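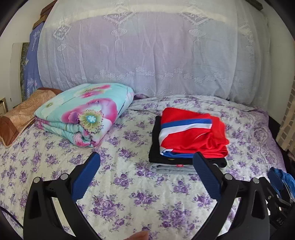

October 10, 2025

Notebook, beach listings check, Bikstead coast section. Carrying on from the September pages.

Went back over the Drarberg Cove entry this morning. Our current text says "a ten-minute walk from the parking lot." I don't believe it. Merle walked it twice in September and got 16 minutes down and 22 back up, and she walks fast. My guess is that someone copied the ten minutes from the Velleo brochure, and the brochure probably got it from a map with the stairs left out. There are 306 steps according to the sign at the top. Merle counted 298 and then lost interest. I'm putting "306 (sign)" in the sheet and leaving her number in the notes column.

Distance: the brochure has 600 m from lot to sand. Thanakorn's GPS track gives more than that, but his track also puts him in the sea for part of the descent, so I'm not using it until he runs it again with the newer unit. Cliff walls do bad things to these tracks. Distance left blank. Please don't fill it in from the brochure.

Beach width. Every site I looked at says "large sandy area." At what tide? Remigiusz has two sets of pacing notes, one near low water and one an hour before high, and they might as well be two different beaches. At the later one he had to wade past the second rock to get to the north end. I want both states in the listing or no width claim at all. He thinks readers won't look up tide times. Maybe so, but they'll notice when their towels float off.

"Best sunset on the coast" – cut. The cove faces east of south and the cliff takes the sun well before evening. Who wrote this?

Parking. 50 spaces in the old text. Ekkachai says the lower row has been fenced since the slope work and he doubts it's coming back. Still waiting for the parish office to reply. Until then: "limited parking," no number.

The Gwilliam boat trips. Their flyer says 2000 passengers last season and "dolphins on most trips." Krishnamoorthy rang and asked if they keep a log. They said they do, but couldn't say where it was. He went out with them once and saw a cormorant. One trip doesn't prove anything either way, so I'd keep the trip in the listing and drop the dolphins. If the log shows up I'm happy to put them back.

Viewing platform: fine. Checked by three of us, rail solid, good view of both stacks. The lower bench is gone, bolts still there. Old text says "wheelchair accessible." There's a curb at the lot end and a lip where the boards start. Merle measured the lip at 4 cm. Changed to "short level path, one curb, small step up," and people can judge for themselves.

Water quality: the board at the lot has a blue sticker on it with no year. Not using it. Need the actual results.

To do:
Thanakorn – redo the track, start it at the lot and let it settle before walking
Remigiusz – one more pacing at mid tide, same shoes
Ekkachai – chase the parish office again, ask about the fence in writing
Me – find out where the sunset line came from and see what else that person wrote

Later, same day. Found it. The sunset line is in the listing for the next cove too, word for word, and in two more up the coast. All four need rechecking from scratch. Starting with the northern pair, as Merle has the car.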